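Elstead Workers' Council: Staff Ask for Answers Before Kitchen Automation Goes Further

ELSTEAD, January — The staff council at Sternanitz, which runs shared kitchens and meal service for residential homes, today published its response to the company's plan to hand part of its dish and table work to machines. The council does not oppose the trial. It does not accept the claims made for it either.

Management announced last fall that gripper-equipped stations supplied by Lindqvist would "free up our people for the work that matters." The council represents 62 kitchen and dining employees and has asked what that work is, who will be doing it and at what hourly rate. It has yet to receive an answer in writing.

"We keep hearing that the boring part is going away," said Yung-ching Au, who chairs the council and has worked in Sternanitz kitchens for 20 years. "Putting the dishes away is when you sit with a new hire and find out how she's doing. It's when you notice a chipped bowl. I would like somebody to show me where that went in the plan."

The council is also questioning the figures used to support the change. A summary passed to staff says the system, known internally as Ploltgate, will save more than 24 hours of labor per kitchen each month. The summary does not say whether this includes the time employees spend setting items out, holding tools, fixing mistakes and starting over. Staff who have taken part in the work say those tasks are real and should be counted — and paid — as part of the job.

Training is another open point. Employees assigned to Ploltgate have been guiding grippers by hand through ordinary table tasks such as handling chopsticks. Most had one short briefing beforehand. The work calls for patience and a steady grip, and it is not mentioned in any current job description.
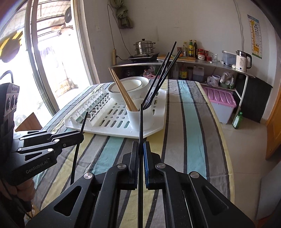

The council is asking Sternanitz to agree to 7 conditions before any kitchen moves past the trial stage. They include a written guarantee of current hours, a separate pay grade for employees who train or operate the equipment, a say in which tasks are chosen, and the release of the full time records behind the savings estimate.

"If the numbers are good, print them," Au said. "We can read."

Sternanitz has offered a meeting on Monday. The council will attend and will report back to members the same evening. Employees who want to add a statement can leave it with their shift representative before the meeting.

Press contact: Yung-ching Au, Staff Council, Sternanitz, Elstead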